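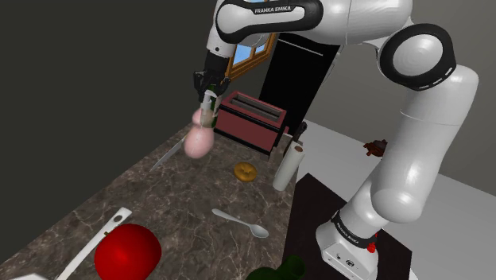
Trundska 5 is out of beta as of Sat 27 June, and its developers again say upgrades will be painless. Users heard the same in December, when version 4 shipped with a package manager that lost track of held packages on the first reboot.

The new release rebuilds 217 packages against a newer compiler and makes Jirnoro the default update tool. According to release manager Gemechu Sisay, Jirnoro cuts a full system update by 30 percent. The announcement doesn't say on what hardware, or compared with which version of the old tool.

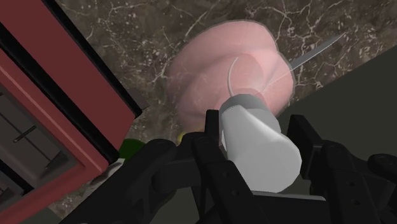 A white cylinder in a black gripper, computer rendering

Mio Kudo, who maintains the Kuo desktop packages, was more careful on the mailing list. She wrote that 2 rollback bugs are still open and suggested that people with encrypted home partitions wait for the first point release – advice that is missing from the download page.

Support for the old updater ends with this release. No date has been given for the fixes.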